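Home | Reviews | Workshop | About

August, by Lamont

The Astbridge packing kit, after three weeks

I have now spent three weeks with the Astbridge bagging kit, long enough to have opinions and to have lost the good hex key. It costs $2,252 before freight, and for that you get the software, a mount, two sets of soft fingertips and a manual that has been translated by someone with a grudge. You supply the arm.

Setup took most of an afternoon. The licence has to be activated on one computer and then confirmed on another, for reasons Astbridge keeps to itself. After that the calibration is quite pleasant. You pat a printed sheet flat, press go, and put the kettle on.

The brochure is all cardboard boxes, lovely rigid things with corners. My interest was in clear plastic bags, the big crinkly sort with something soft inside, which is what most small outfits are posting these days. A bag like that is a rotten thing to ask a machine to look at. It's shiny where it ought to be dull and see-through where it ought to be anything else, and under a long row of fluorescents every fold has its own little highlight.

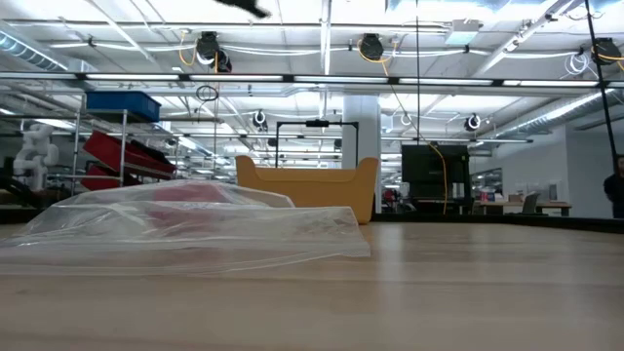

What it did well

Boxes, obviously. Also anything matte. The pink-red contents give the software a colour to aim for, and with the "soft goods" profile switched on it found the middle of the bag far more often than I'd expected. My log has 123 attempts with that profile, and nearly all the misses came from it going for a loose flap at the edge instead of the puffed-up bit.

What it didn't

The fingertips pick up static and then hang on to the bag like a toddler at daycare drop-off. Wiping them down helps for a while. Support suggested the Fakon tips, sold separately, and I admired their nerve.

The "quiet mode" is also just slow mode. I timed it.

Would I buy it?

For boxes, yes, if the freight didn't sting. For bags I'd wait for the next version or have a look at the Ninden kit, which is dearer but comes with the tips you need. Mine goes back at the end of the month, minus one hex key.

Contact | © Lamont | Back to top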